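House Mark (Trade)

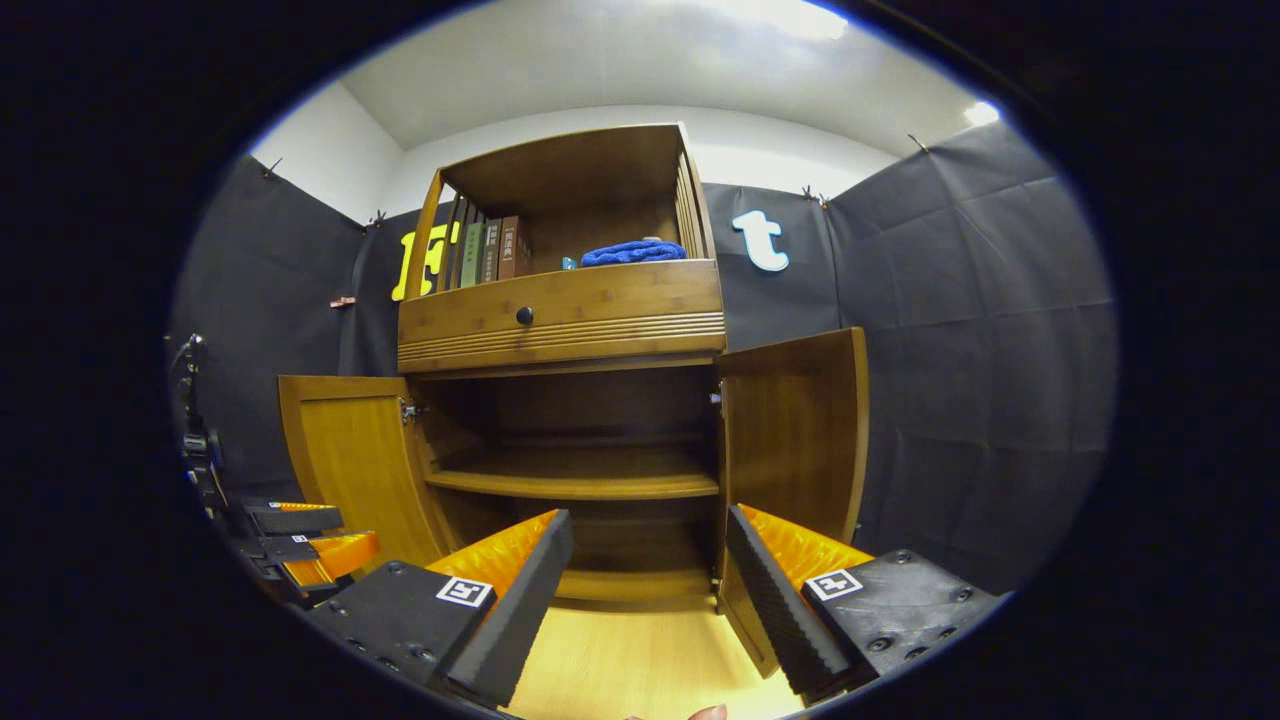 Vol. 6, p. 1560

A house mark is a name or sign that a business puts on everything it makes or sells, whatever the goods happen to be. It differs from a product mark, which belongs to a single item or a single line, and the two are very often found side by side on the same label, the house mark usually in the smaller lettering. A family that buys soap, lamp oil and biscuits under one house mark may never stop to wonder whether the same people made all of them (and quite often they did not).

Origins

The habit is a good deal older than printed advertising. Potters, weavers and coopers marked their work so that a buyer with a complaint would know which door to knock on, and so that a buyer who was pleased could find the way back. In the market town of Felville, stallholders were expected to show their mark on a painted board at the October fair, and the boards were handed down from parent to child along with the scales and the good tablecloth. When a family gave up one trade and took up another, the board generally went with them, and it is here that the mark begins to stand for the household and its reputation more than for the goods.

Spread to larger firms

Growing firms found the old custom very handy indeed. Donati, which started out selling nothing but dried pasta, kept its plain oval mark when it moved into canned tomatoes and later into kitchen scales, and shoppers seem to have followed along happily enough. Plenwood took the opposite road for many years, giving each of its paints and varnishes a separate name, until its catalog had grown to 100 names and even its own sales staff were mixing them up. The firm then drew everything together under the one word, printed large, with the old names kept on beneath it for the sake of loyal customers.

Strengths and drawbacks

The great comfort of a house mark is that a new product does not have to introduce itself from scratch. It arrives, so to speak, with a letter from a friend. The trouble is that bad news travels along the same road. Rasent, a maker of travel goods, had a poorly stitched suitcase handle to thank for a slow year in umbrellas, gloves and wallets, none of which had anything wrong with them. Some firms therefore keep a second house mark in reserve for goods they are less sure of, or for cheaper lines sold through different shops.

See also: Certification mark; Family name in trade; Shop sign; Store brand (p. 2681)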